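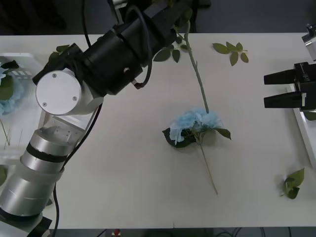
October. Preparation bench, morning session

Purpose of entry: to record the condition of the artificial flower stock and the handling procedure agreed for the Plasura display.

The blue hydrangea stem was laid on the white table for inspection. Several leaves are detached and are to be kept with the stem. The petals are pale blue and the leaves dark green, which is in keeping with the colour list supplied by Rocha. The match should be checked again in daylight before the stem is passed for display.

Detached leaves are a recurring matter with this stock. The delivery note from Buvetus gives 200 stems, of which 101 have been entered in the register. The remainder are in store and should stay boxed until the register is brought up to date. Colleagues are asked to lift each item by the stem and to refrain from gathering it by the bloom.
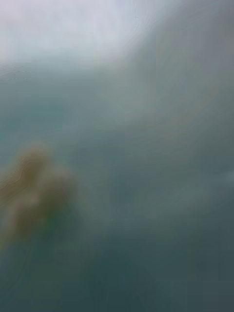 Refitting of leaves is to be done at the bench. A leaf that will not hold on its peg after a second attempt should be placed in the spares tray and the stem marked "R" in the register. Adhesive is not to be used without prior agreement, as the stems may be returned to Buvetus under the terms of supply.

The Mirnulel arrangement calls for 3 stems to each vase, cut to a common length. No cutting is to take place until the vases have been received and measured. The earlier instruction, which gave the length as 100 cm, is withdrawn; it referred to the floor-standing version.

Outstanding:
Daylight check of the blue against the Rocha list.
Confirmation of vase height.
Fresh labels for the spares tray, the present ones being illegible.
Register to be continued from entry 102.

Bench to be wiped down at 4 p.m. and loose leaves collected beforehand.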